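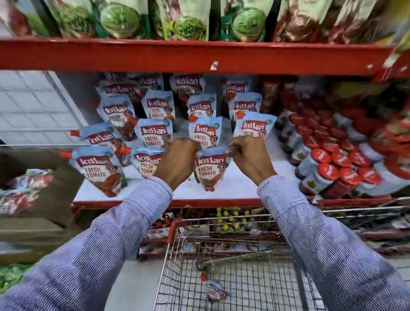

Figure 1. Ketchup pouches on a supermarket shelf.

Do refill pouches cut household waste? Project report, Stultent College, December 2025

The claim we set out to check is printed in plenty of leaflets: a pouch uses less plastic than a bottle, so it must be better. We were doubtful from the start and still are.

We asked 17 households in Lotstead and Brerov to keep every empty sauce, soap and detergent pack for the whole of March. Four dropped out, which left 13. Between them they handed in 1484 g of plastic, weighed on kitchen scales that only read to the nearest gram.

Pouches were lighter for the same contents, as promised. But most people said they put them in the general bin, and the Cowie recycling point we visited had no slot for them. Bottles at least had somewhere to go. Three households also squeezed pouches into an old bottle and left a fair bit behind – we did not weigh this and should have.

Our sample is small and one month is short. People may also shop differently when they know someone will look at their rubbish. We would not use these results to tell anyone what to buy, and we think the leaflets should be read with the same caution.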